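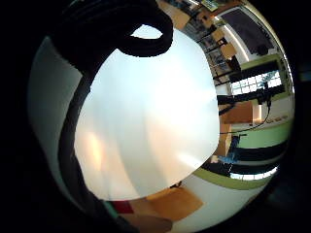
A Saturday sort of visit, on a school night

The train to Prokcombe takes 60 minutes if it feels like it, and on the October evening I went it didn't. By the time I had found the right gate of Uvside College, been sent to the wrong block by a very confident sixth-former and walked back past the bins, the open evening of the robotics club was well under way and the good biscuits had gone.

I had been meaning to go for two years. The club has a modest reputation in our corner of the hobby, mostly for turning up at the Drirden Cup with machines that look like kitchen appliances and then finishing ahead of people with sponsorship. I help out with a much smaller club, which has never finished ahead of anyone, and I wanted to see how they did it. I also wanted to see whether they had a better cupboard than ours. They did.

The evening was run by the students, which meant that the timetable on the door was a work of fiction by half past six. The welcome talk had been moved to the end. The demonstration of the line follower had been moved to the corridor, where the floor is flatter, and then moved back when it turned out that the corridor floor has a line of its own. The line follower was very keen on that line. It had to be fetched from outside the chemistry office.

The main business this year is picking things up. The Drirden Cup has dropped its old maze round, to general relief, and replaced it with a handling task: objects of various shapes have to be lifted from one place and put down in another without being dropped, squashed or flung. The rules run to 133 numbered clauses. I know this because one of the younger members offered to recite them, and got as far as clause nine before his team needed him.

The club's plan is to work out what a good grip looks like before building the arm that is supposed to do it. So they have spent most of the term doing the job by hand, using a tool that closes in much the same way as the arm's fingers will, and recording each attempt from the tool's point of view. Anyone who has tried to describe in words how they pick up a mug will see the appeal. They had logged 1532 attempts by the night I visited, and the total was on the whiteboard in large figures with a box drawn round it, in the manner of a charity appeal.

Visitors were allowed a go. I was given a short lesson, which boiled down to "slower than that", and then a second short lesson, which was the same one. The tool is an odd thing to hold. You know perfectly well how to lift a small block, having done so since infancy, and all of that knowledge is suddenly of no use to you. My first attempt pushed the block off the table. My second got it into the air, where it stayed for long enough that a parent behind me said "ooh", and then it fell in my shoe. I was told kindly that failed attempts are useful too, and that mine would be kept.

What impressed me was the labelling. Each attempt gets a line in a shared spreadsheet with the object, the person and a verdict, and the verdicts are stricter than I would have been. "Lifted but rude" is a category. So is "technically yes". There was a fairly heated exchange going on about whether a block that lands the right way up by accident counts as placed, and the side arguing that it didn't seemed to be winning, mainly on volume.

The arm itself is called Benavides, after a name someone found written inside the lid of a second-hand toolbox. At present Benavides has a shoulder and an elbow and is waiting on a wrist. It waved at us, or at any rate it moved from side to side while a girl at the laptop said "that's it waving". A motor got warm, there was a pause for it to cool down, and we were all directed to the raffle.

Some practical notes for anyone thinking of going. Entry is free, though the raffle is not optional in any real sense. Parking is on the lower playing field, and I would bring proper shoes. The tea is made in an urn and tastes of the urn. If you have children with you, go straight to the hands-on table when the doors open, as the queue later on was long and moved at the speed of people being told to go slower.

The welcome talk did happen in the end, at ten to nine, when most of us had our coats on. It was short and covered the Cup, the need for another laptop charger, and whoever had walked off with the small screwdriver. They are hoping to have the wrist on before Christmas and to run the full task in the new year, and there will be another open evening in the spring. I missed the fast train home by a minute and had the platform to myself, along with a tin of shortbread from the raffle that I would put down as technically yes.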